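Trirkorlow Garment Roll
Item 2413
Colours: Cáceres (rust), Slate, Bottle Green
Made in our workshop at Stestley

If you've ever turned up to a wedding with a suit that looked like it had been slept in, you'll know why we got a bit obsessed with this one. The Trirkorlow Garment Roll is a long soft cylinder that carries a jacket, a pair of trousers and two shirts around a padded core, so the cloth bends in one big gentle curve and never gets a hard fold across the knee or the lapel. It straps to a backpack, slides into an overhead locker, and hangs off the back of a door when you get there.

The design came to us from Þórarinn Hviid, a cellist who was sick of playing in crumpled blacks. His first version was a length of swimming pool noodle inside a beach towel, held with two luggage straps, and he'd taken it on tour for a whole season before he showed it to us. It worked far better than it had any right to! We kept the idea and the proportions and spent the winter on the rest: the core, the lining, the end caps, and a buckle you can work with cold hands.

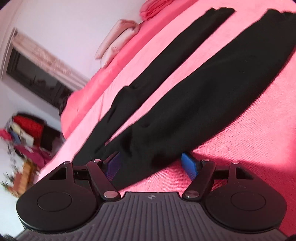
Rolling is easy once you've done it a couple of times, and any surface as long as your trouser leg will do. Do up the zip, empty the pockets (coins leave a round ghost in good wool, ask us how we know) and match the inside seams so one leg sits squarely over the other. We like to do it on the bed. Black trousers laid out flat on a pink blanket are about as good a start as you can get, as dark cloth against a brighter colour shows you every stray wrinkle before you roll it in. Smooth from the waist towards the cuffs with the side of your hand, lay the core across the cuffs, and roll back up towards the waist. Keep it snug but don't strangle it. If the fabric squeaks you're pulling too hard.

The shirts go on next, buttoned at the top, middle and bottom, face down with the sleeves folded in over the back. The jacket goes on last and wraps the lot. Turn one shoulder inside out and tuck the other into it, the way tailors do, and the lining ends up on the outside taking all the rubbing. Then the shell closes over everything with a two-way zip and a pair of webbing straps.

What it's made of

The outer is Idstead cloth, our own tightly woven waxed cotton. It's the same stuff we use on the big holdall, so it starts off a little stiff and gets softer and more handsome the more you drag it about. Light rain beads and runs off. For a proper downpour there's a thin nylon cover tucked into the end cap — bright yellow, so you don't leave it behind on the train.

Inside is a smooth brushed lining in pale grey. We tried a satin first and it looked gorgeous, but the clothes slid around in it like fish. The brushed lining has just enough grip to hold a trouser leg in place while you roll, and it doesn't shed on dark wool.

The core is a hollow tube of firm foam in a removable cotton sleeve. Hollow means you get to use the middle: socks, a belt coiled up, a phone charger, a tie rolled from the narrow end. One customer swears by carrying a baguette in hers. We can't officially recommend it, but it does fit.

Size and weight

The roll holds 18 litres packed, counting the space inside the core. Empty, with straps and rain cover, it weighs almost 900 grams. It's long enough for a men's extra-tall jacket and will happily take a knee-length dress in place of the trousers. Full-length gowns are a squeeze. You can do it if you fold the hem up once over a sheet of tissue, though we'd rather you came in and tried it with your own dress first.

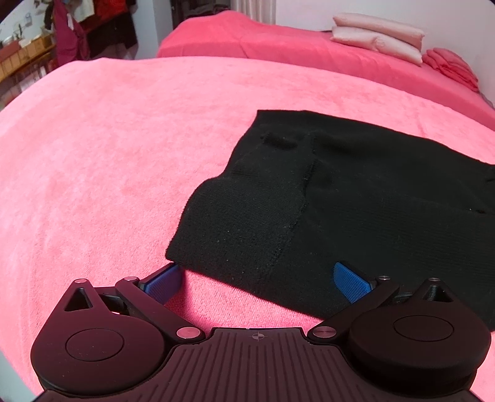 Cyclists keep asking whether it'll go on a rear rack, and yes, it will, crossways, with the two straps run under the rails. Let some air into it if you're riding on gravel. The ends stick out a little past an average pannier, so have a think about narrow gates and the gap between bollards before you set off at full tilt. On a backpack it sits nicely under the lid, and on a suitcase with a pull-up handle you can thread the handle straight through the back sleeve.

Unpacking

Hang the clothes as soon as you arrive if you can. The bend from the core is wide and soft and it drops out of most wools by itself, quicker still in a steamy bathroom. Cotton shirts are a bit more stubborn. A heavy poplin travels beautifully, a fine lawn or a linen will want a once-over with an iron no matter what anyone puts it in, and we're fond of linen so we've made our peace with that.

There's a hanging loop at each end of the shell, so the empty roll can go on the same hook and catch the laundry on the way home. Lots of people use it this way, and it's a good reason to pick a darker colour if you're hard on your gear. Cáceres is the prettiest of the three to our eyes, a warm rusty orange that goes brown at the corners with handling.

Looking after it

Sponge the shell with cold water and let it dry in the shade. Please don't put it in the washing machine! The wax comes off in there and you'll be finding it on your towels for weeks. The core sleeve comes off and can go through a warm wash with everything else. Rewax the outer when the water stops beading, paying attention to the seams and the fold beside the zip, and warm it gently with a hair dryer so the wax sinks in.

Don't store the roll packed. A week is fine, a month is asking a lot of any pair of trousers.

Repairs

Zips, buckles and straps are covered for 11 years, and we do the work ourselves at the Stestley bench. Post it in clean and dry with a note telling us what's wrong. If the foam core ever goes soft we can send a new one on its own, and it slips into your old sleeve in a minute or so. We don't colour match old waxed cotton, so a patched panel will look newer than its neighbours for a while.

In the box

Garment roll, foam core with cotton sleeve, rain cover, two webbing straps, one shoulder strap, a printed rolling guide with drawings by Þórarinn, and a small tin of wax.

Goes well with

The Idstead Shoe Sleeve clips to either end cap and takes one pair of dress shoes up to a men's 13. The Idstead Tie Case fits inside the core with room left over for socks. Spare cores and straps are listed on the parts page.

Availability

Slate and Bottle Green are in stock and leave the workshop within two working days. Cáceres sold out in August and the next batch of cloth is being waxed now. Leave your email on the colour you're after and we'll write once, when it's back on the shelf.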